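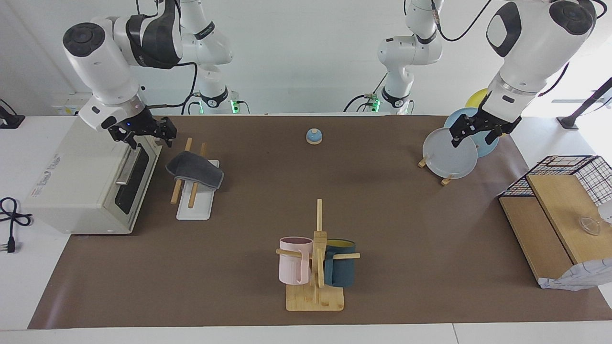

Fig. 2. Station laid out, cord coiled at the far left edge of the table.

Search this guide Go

Section 2: Setting Up Your Supper Station

Now for the fun part! With the unpacking out of the way you can lay everything out, and a bare tabletop starts to feel like a real little kitchen. Set aside 40 minutes for your first try. It goes much faster the second time, and you'll probably want to fiddle with it anyway (we still do).

What you need
Toaster oven
Brown work mat
White tray
Two wooden chopsticks
Dark gray cloth towel, folded
Blue service bell
Plate and small wooden rack

Before you start

CAUTION: Keep the oven unplugged until step 9. If it has been used today, let it cool all the way down before you move it.

Wipe the table and let it dry. Roll the mat out flat and smooth it from the middle toward the ends. A mat that has been stored rolled up may curl at the corners — put a heavy book on each one overnight and it will settle nicely.

Laying out the station

1. Set the oven at the left end of the mat. Turn it so the door handle faces right, toward the rest of the station. Food comes out of the oven and goes straight onto the tray, with no reaching across.

2. Open the door all the way and close it again. It should swing freely without touching anything.

3. Check the space around the oven against the clearances in your oven's own booklet. Those numbers always win over ours.

4. Coil the cord and rest it on the table past the mat, with the plug where you can see it.

5. Place the tray just to the right of the oven. For now it can sit close by. When you are ready to cook, slide it to the right until the door has room to open.

6. Lay the chopsticks across the tray at an angle, side by side and roughly parallel. Fold the towel and drape it over the middle of them, leaving the ends of the sticks showing. We love this touch! It lifts the towel a little off the tray, and the whole place setting looks cared for before any food shows up.

NOTE: Any pair of plain wooden chopsticks will do. Very slick ones tend to roll, so if yours won't stay put, use a slightly heavier towel.

7. Stand the bell toward the back of the mat, near the middle, with nothing crowding it. Give it a tap. Kids will want this job, and they are very good at it.

8. Put the rack to the right and lower the plate into it by the rim until the bottom edge sits between the slats. Let go slowly. If it leans, lift it out and try the next gap over.

9. Take the towel and chopsticks off the tray and put them well away from the oven. Slide the tray clear of the door, then plug in.

CAUTION: Never put the towel or the chopsticks in the oven, and never dry the towel on top of it. The outside of the oven gets hot, glass included. Use oven mitts. A folded towel is no substitute.

Left-handed cooks

Flip the order if that suits you better: oven on the right, rack on the left, bell where it was. With this kind of door handle the oven will need to be turned the other way too, so repeat steps 2 and 3 after you move it.

Putting things away

Unplug the oven and wait for it to cool. Brush crumbs off the mat before you roll it, wash the tray by hand, and leave the plate in its rack to drain. The rack likes to dry standing on its side — ours had a damp spot underneath all through March until we started doing this.

Missing a piece? Ask for parts sheet 1384.

Next: Section 3, Your First Supper

Taltstead Home Guides, revised 30 Sep 2021 | Contact | © Tsoukalas & Makell | Back to top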